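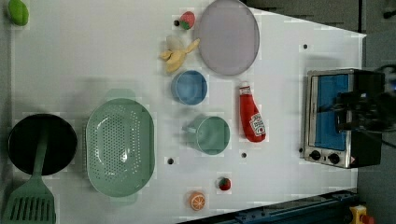
Gredholm has completed the first release of Trimside, the planning layer that decides in what order a single arm clears a shared table and by which route it reaches each item. This thread summarizes what the software does, what changed since the spring preview, and what remains open. Our kitchen set is the standard test bed for the release. Its layouts mix large flat items, such as the mint-green colander and the pale plate, with small ones, such as the orange slice and the peeled banana, and the planner must handle both in one run.

Trimside sits between perception and control. It receives a list of objects with estimated poses and a confidence value for each. It returns an ordered set of picks, each with an approach direction, a grasp width and a retreat path. It does not command the motors. That remains the task of the controller, Lui, which has its own release schedule.

The principal change in this release concerns ordering. The preview version chose the nearest reachable object first. This produced short first moves and poor later ones, as the arm often had to travel back over items it had left standing. The new version scores the full sequence before the first motion begins.

Scoring the full sequence is costly. With 8 objects or fewer, the planner searches every order. Above that number it keeps a limited set of promising orders and drops the rest. Users may adjust the size of that set in the configuration file. The default value is 2,000.

Stacked and overlapping items required separate treatment. A spatula lying across a frying pan is a typical case: the pan cannot be lifted cleanly until the spatula is gone. Trimside now builds a simple "rests on" graph from the pose list and refuses any order that breaks it. When perception reports a relation with low confidence, the planner treats it as real and plans accordingly.

Thin and perforated objects remain difficult. Slots and holes return uneven depth readings, and the fitted pose may tilt by several degrees. Alois Eberhard of our perception group has contributed a filter that fits the rim first and ignores the interior. The filter is switched on by default for anything labeled as a colander or a strainer. It may be switched on for other labels by hand.

Approach directions are now checked against fixed equipment as well as loose items. A toaster oven at the side of the table is entered once as a static box with a margin, and the planner keeps the wrist and cables clear of it. Sites that move their equipment between sessions must update the static file. The planner has no means of detecting that the file is out of date, and we ask operators to make the check part of their start-up list.

Evaluation for this release covered 713 recorded layouts, replayed offline through the full planner. Replay allows a fair comparison between versions, but it does not test grasp physics. A plan that passes replay may still fail on hardware. Physical trials are reported separately, and the two sets of results should not be combined.

We wish to be clear on known faults. First, when two objects of the same label lie close together, their identities may be swapped between perception updates, and the planner then recomputes the order without need. Second, objects near the edge of the work area are sometimes marked unreachable when a different wrist angle would serve. Both faults are logged, and work on the second has begun.

Replanning after a failed grasp has been simplified. The planner previously discarded the whole sequence. It now keeps the remaining order, moves the failed item to the end, and allows 2 further attempts before it asks the operator for a decision. The limit can be raised, although we do not recommend this for rigid items.

Logging has moved to one file per run. Each entry records the pose list as received, the orders considered, the order chosen and the score of each. Partners at Karkitz requested this format so that a run can be reviewed without the arm present. The viewer is included in the release — it opens in a browser and needs no installation.

Existing configuration files from the preview will load, with one exception. The "nearest_first" setting has been removed, and its presence will stop the planner at start-up with a message naming the line. Please delete the line before upgrading.

The release package and notes are available to partner sites now. A question session for integrators will be held on Thursday at 3 p.m., and the connection details have been sent to registered contacts. Fault reports should include the run log and the static file in use at the time.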